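2018年6月27日。Puvorton社版『Prirkham地誌』全3巻の書誌記述を進めている。目録用の原稿とは別に、判断の経過をここに残す。連投になる。

---

対象は19世紀後半の版元装クロス、八折判。扉の刊年は各巻同じで、版表示はない。並行して見ているのは手元の揃いと、Girner書店から一時預かりの揃い、それに第2巻のみの端本。以下、順にA、B、Cと呼ぶ。

---

まず折丁。Aは第1巻の前付が四葉、本文はBから始まりJ、V、Wを飛ばす通常の23文字式。Aの折丁記号は前付に割り当てられているが、印字はない。推定記号なので角括弧に入れる。

---

Bの第1巻は前付が五葉ある。増えた一葉は献辞で、扉の次に貼り込まれている。糊代がノドに出ているのですぐ分かる。折の一部として刷られたものとは考えにくい。

---

献辞葉の紙は本文紙と簀の目の出方が違う。本文は機械漉きの網目紙、献辞葉は簀の目入り。別刷りの差し込みと見てよいが、いつの差し込みかは紙だけでは決まらない。

---

差し込み葉の記述は「π4(π1+χ1)」の形にした。χをやめて算用数字だけで書く流儀もある。目録内で統一されていればどちらでも困らない。混在が一番困る。

---

図版。第1巻の図版目録には20点と印刷されている。Aは20点揃い。Bも20点揃い。ただし綴じ込み位置が二か所で入れ替わっている。

---

入れ替わりの原因は目録側にある。図版目録に記された対向ページが誤植で、同じページ番号が二度出てくる。製本工が上から順に処理すればAの配列、図版下部の指示に従えばBの配列になる。

---

したがってこの配列差を刷りの先後の根拠には使わない。同じ刷りの本を別の日に製本しても起こりうる差である。古書目録で「初刷の配列」と書いてあるのを見たことがあるが、根拠の記載はなかった。

---

第2巻の図版は30点。Aは一点欠け。目録では「図版一葉欠」と書く。「ほぼ揃い」は使わない。買う側が確認したいのは何が欠けているかで、程度の形容では役に立たない。

---

欠けているのは折込の河川図。ノドに切り株が残っていて、刃物で切った跡がまっすぐ出ている。脱落なら糊の跡か紙の裂けが残る。これは「切除」と書ける。

---

Cには河川図がある。折り目の補強に薄い和紙系の紙が使われていて、裏から当ててある。補修は丁寧だが、当て紙の下に版元の地図番号が隠れている。透過光で読むしかない。

---

透過光で見るときは光源を紙に近づけすぎないこと。LEDでも長く当てればよいことはない。番号が読めたらすぐ戻す。撮影は一度で済むように、先に露出を決めておく。

---

第3巻の図版は10点。三つの巻で最も少なく、代わりに索引が長い。索引の折丁記号は小文字に切り替わり、頁付けも独立している。ここは本文と別の印刷所が請け負った可能性がある。

---

可能性、と書いたのは印刷所名の表示が本文末にしかないから。索引末には表示がない。活字の幅は近いが、数字の字体が違う。本文は旧式数字、索引は並び数字。数字の字体だけで印刷所を分けるのは弱い。

---

保留事項として目録には載せず、作業票に残した。目録に推定を書くと、次の目録で「〜による」と引用されて事実の顔をし始める。

---

クロスについて。Aは緑の砂目地、Bは茶の綾目地。背と平の金箔押しは同じ型に見える。重ねたトレースで比べると、背の題字の最下段だけBが低い。箔押しの位置決めの差で、型の差とまでは言えない。

---

色違いのクロスが同時に出ることは珍しくない。版元が色を選べる形で出した場合も、在庫の布が尽きた場合もある。クロスの色で先後を言うには、日付のある書き込みか広告が要る。

---

広告。Aの第3巻末に版元広告の折が一つ付く。Bにはない。Cは第2巻なので比較できない。広告の丁付けは本文と独立で、用紙は薄く、酸化が進んでいる。

---

広告の日付は、その本がいつ製本されたかの下限にしかならない。広告が古いから本も古いとは言えず、余った広告を後から綴じた例はいくらでもある。記述では広告の有無と日付だけを書き、評価はしない。

---

見返しはAが黒に近い塗り紙、Bが淡黄。どちらも版元のものと判断した。ノドの布との貼り重ねの順が揃っていて、後から替えた痕がない。見返し替えの本では、この順が崩れることが多い。

---

Bの第1巻、遊び紙に鉛筆の書き込み。仕入符牒らしいが読めない。数字のように見える部分だけを読んで価格と解釈するのは避ける。「鉛筆書入れあり(未読)」で足りる。

---

Aの蔵書票は第1巻と第3巻のみ。第2巻には糊跡もない。となると第2巻だけ別の本から補った取り合わせの可能性が出てくる。三巻の背の退色を見ると、第2巻だけわずかに浅い。

---

天金の有無でも確認した。Aは三巻とも天金、地と小口は化粧断ちなし。高さを測ると第2巻がわずかに低い。ただしこの差は製本時の個体差に収まる。退色と蔵書票、この二点で「取り合わせか」と疑問符つきで書く。

---

「取り合わせ」を隠すと後で必ず戻ってくる。疑問符つきでも書いておけば、判断の材料は相手に渡る。価格にはすでに織り込んである。

---

状態表記の話。英語目録のfine、very good、goodを日本語で何と書くか。自分は「極美」「美」「並上」「並」の四段に固定している。goodは「並」。直訳の「良」にすると、一段高く受け取られる。

---

AはHenare書誌の様式だと「並上」、欠図があるので等級の後に必ず欠点を続ける。等級と欠点の間で改行しない。改行すると等級だけが転載される。

---

Henare書誌の様式に触れたので補足。共同で使っている入力様式で、折丁式、図版、広告、装丁、状態の順に欄がある。来歴の欄は最後。欄が空のときは空欄にせず「未確認」か「なし」を入れる。この二つは意味が違う。

---

「未確認」を「なし」と書いた票が過去にかなりある。見分ける方法がないので、現物に戻るしかない。現物が売れていたら終わり。入力時の一秒を惜しまないこと。

---

図版の技法。第1巻は大半が木口木版、一部がエッチング。ルーペで線の末端を見る。エッチングは腐食で末端が丸く、木口木版は刀の抜けで細くなる。プレートマークは裁断で落ちていることがあり、無いことを否定の証拠にしない。

---

扉の図版目録には「彫版」としか書かれていない。当時の用語は広いので、目録ではまず原文の語を引用符に入れ、次に自分の判定を書く。原文と判定を同じ文に溶かすと、どちらの主張か分からなくなる。

---

フォクシング。Aの第1巻は図版の対向頁に集中。図版の薄紙が残っている箇所では軽い。薄紙の欠けは図版の欠けとは別に数える。版元が薄紙を全図に付けたかどうかは確認できていない。

---

薄紙に図題が刷られている場合は扱いが変わる。印刷物なので書誌の構成要素になり、欠けていれば欠葉に準じて書く。今回は無地。「薄紙(無地)一部欠」とした。

---

背の補修。Bの第2巻は上端に布の継ぎがある。色は合わせてあるが、織りの方向が直角にずれている。斜光で見れば分かる。補修の時期は書かない。分からないから。

---
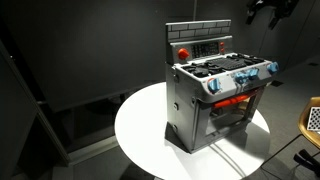
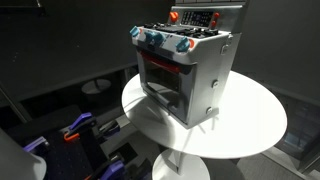
---

綴じ。Aの第1巻は中央の折で糸が緩んでいるが、切れてはいない。「綴じ緩み」と「綴じ切れ」は区別する。前者は開閉に注意すれば閲覧できる。後者は折が抜けるので、発送前に中性紙の帯で留める。

---

預かりのBは7月に返却する。それまでに済ませるのは、献辞葉の寸法の再測と、第3巻索引の頁付けの照合。撮影は背、平、扉、献辞葉、奥の見返し。図版は誤配列の箇所だけ撮る。

---

索引の頁付けには飛びが一か所ある。本文の欠落ではなく、番号の誤り。折丁記号は連続していて、項目のアルファベット順も途切れない。「頁付誤りあり、本文完」と書く。これを欠丁と早合点した票が一枚あったので訂正した。

---

折丁式の訂正。先ほどの差し込みの位置は「π1の後」で正しいが、Bの扉はπ2にある。π1は略標題。よって正しくは「π4(π2+χ1)」。上の投稿の式はこの式で読み替えてほしい。

---

Cの端本は単独で売らず、Aの第2巻との差し替え候補にするか検討した。見送る。Cはクロスが青で、背の高さも合わない。河川図だけを移すのも論外。二冊とも来歴が壊れる。

---

Aは欠図を明記して揃いで出す。Cは端本として「第2巻のみ、図版完」。河川図の裏打ちは折り目部分に限られるので「折り目裏補強」と書く。「裏打ち」だと全面と読まれる。

---

残りは綴込広告の照合。Aの広告折の末葉に刊行予定の書目があり、そこに本書の廉価版が載っている。廉価版の現物はまだ見ていない。図版数の違うものをお持ちの方がいれば、扉と図版目録の頁だけで構わないので、写しを見せてもらえると助かる。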